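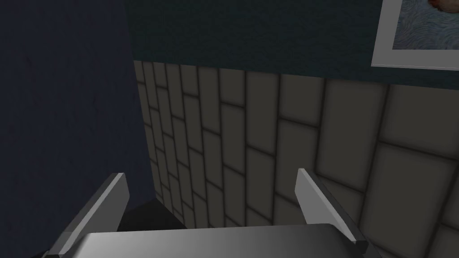 Re: Bus parking on the Pondatstead outing

Margus Laur wrote:
> Has anyone asked the Werkon garden people about the coach yet? Last
> July we had to walk up from the main road and two of the older
> members were worn out before we got to the gate. I also don't know
> if the 400 deposit has gone through.

Margus, I called them this morning. The coach can use the lower lot as long as it leaves again by noon. The driver can wait at the Prellemeo lot, 500 yards down the hill, and come back up when we phone him. There is no charge for that.

The deposit was paid and I have the receipt. The balance is due when we arrive, and they take checks.

Lunch is still open. The tea room only seats small groups now, so I asked Hashemi bakery for a price on boxed sandwiches. They need to know how many are meatless. If you haven't told me yet, please reply to me directly and not to the whole list.

There are still two seats left on the coach. Guests are fine — same price as members.

One more thing: the path by the pond is closed while they fix the railing. The upper path is open, but it is gravel and fairly steep near the top, so wear decent shoes.

Gholamreza Salehi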